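Gripper trial meeting, March 5, 2018
Notes by me again, typed up from my scribbles so shout if I got you wrong

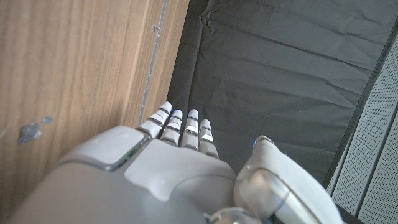 We picked up where we left off, with which hand goes on the arm for the next round. The Drosura is the five-digit one, the Grirkeck is the plain two-jaw, and we've only got the one wrist mount, so it's one or the other until the second plate shows up.

Fabric runs. I went through my log - 500 tries with the Grirkeck and 300 with the Drosura, so not a fair fight yet, and I said so. The Drosura got hold of the cloth 87 percent of the time, which I was thrilled about! The Grirkeck does fine on a loose fold but keeps skidding when the cloth lies flat up against wood. We agreed to even up the counts before anybody quotes a winner.

Wrist camera. Long talk (too long, my fault). The big hand hides a lot of the view once it's down near the work. Half of us want the camera moved out to the side, the other half don't want to redo the calibration. Left open.

Controller. The Dradix box dropped its connection 8 times last week, always during a thumb move. I'm swapping the cable first, then I'll bug their support people.

Lo Presti quote. Came in higher than we'd hoped. Parked until October.

To do: me, cable and the missing Drosura runs. Whoever borrowed the small hex keys, please put them back in the blue drawer.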